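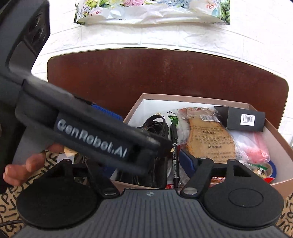

Mixed carton, open for inspection, item 4 on the sheet.

STORED BOX CHECK — Eskola house, upstairs rooms
Checked by: Anneli Kokkonen
Reviewed by: Jouko Lehtinen
Date: 2022-07-20

1. Box sits flat and off the walkway. OK.

2. Walls and corners sound, no crushing or soft spots. OK. I pressed the base at all four corners and it held.

3. Flaps open fully and contents can be seen without unpacking. OK.

4. Food kept apart from household goods. NOT OK. A wrapped food package with Chinese print is in the middle of the box, with black cable coiled on the left and a marker pen standing up beside it. The wrapper has no hole that I could find by hand, but food goes in the lidded bin in the kitchen. Move it, and read the date on the pack before it goes on the shelf.

5. Cables coiled and tied. NOT OK. Coiled, but tangled and with no tie. Check the full length for cracks in the cover before it is plugged into anything. Ties are in the Dosberg drawer.

6. Pens and markers capped. OK. Lay the marker flat next time — it will tip over when the box is lifted.

7. Cartons inside the box labeled on the outside. PARTLY. The black one has a barcode sticker but I would like the contents written on a strip of tape as well.

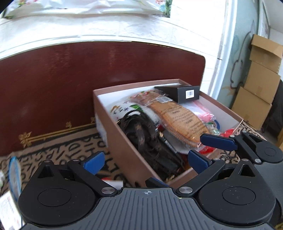 8. Nothing above the rim, so the lid can close and another box can go on top. RECHECK. The small black carton is lying on top of everything and comes right up to the edge at the back corner. Put it at the bottom when the box is repacked.

9. Straps and loops tucked in. NOT OK. One loop stands up on the left side and could catch a hand or a sleeve. The material looks worn too. Decide whether to keep it.

10. Plastic bags and wrap. Loose bags to be folded and kept out of reach of the children.

11. Weight. Not taken, the scale is at Mostidham. Limit for a carton carried by one person on the stairs is 19 pounds.

Reviewer's note (J.L.): Agree with 4, 5 and 9. For 8, use a Fludon lidded crate if the carton still will not fit. Recheck in September, same sheet.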